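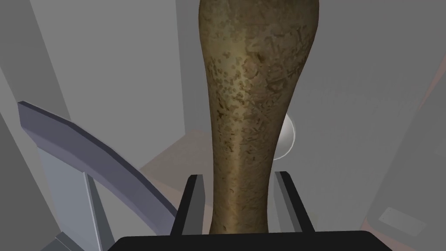
Source: Simulation views courtesy of the Murnance open day, Rindus Laboratory.

Chapter 4
Picking Things Up

I got into this subject through a side door, and I mean that literally. The main entrance at Rindus was locked when I showed up for the April open day, so I walked around the building twice and came in past the bicycle racks, late and a bit sweaty. By then Rekha Annamalai already had a group of visitors gathered at a monitor, and she was letting a teenager decide where a simulated gripper should close on something long, brown and speckled. "Bone," said the teenager. "Club," said the man next to me. Rekha just shrugged and said the software didn't care what we called it (I've been quoting her on that ever since).

What the software does care about is shape. Think of anything fat at one end and slim at the other: a drumstick, a bowling pin, a baseball bat. Where would you grab it? Most of us go for the slim part without thinking, and that's fine for a person, who has a wrist and a lifetime of practice. A gripper with two fingers can close on the slim part too, but now most of the weight sits far from the fingers, and any small tilt wants to become a big one. We'll put numbers on that in Section 4.2, and I promise they're friendly numbers!

Back to the open day. Riaan Buthelezi had set up a second station in room 403, where you could try the same problem with your own hands. You put on stiff mittens, so you really only had two "fingers" per hand, and tried to lift a rolling pin off a table by one handle. I dropped mine. The kid behind me dropped hers five times, laughing harder each time, and then worked out that if she pinched closer to the middle it stayed level.

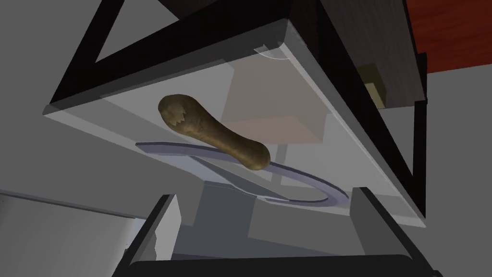 She had found the center of mass, of course, and she'd done it faster than I did in my first mechanics course. Riaan wrote the words on the whiteboard for her and she copied them onto the back of her hand.

I asked Rekha why they bother with a simulation when a rolling pin and a pair of mittens make the point so nicely. Her answer took us most of the way to the coffee urn. In a simulation you can start over as often as you like, change the friction with one line of code, and look at a grasp from any side you please. The catch is that simulated contact is a simplified version of the real thing, and we'll spend a good part of Section 4.4 on where the two disagree.

Before you read on, find something long and uneven in your kitchen and balance it on one finger. Mark the spot with a bit of tape. You'll need it for the first exercise.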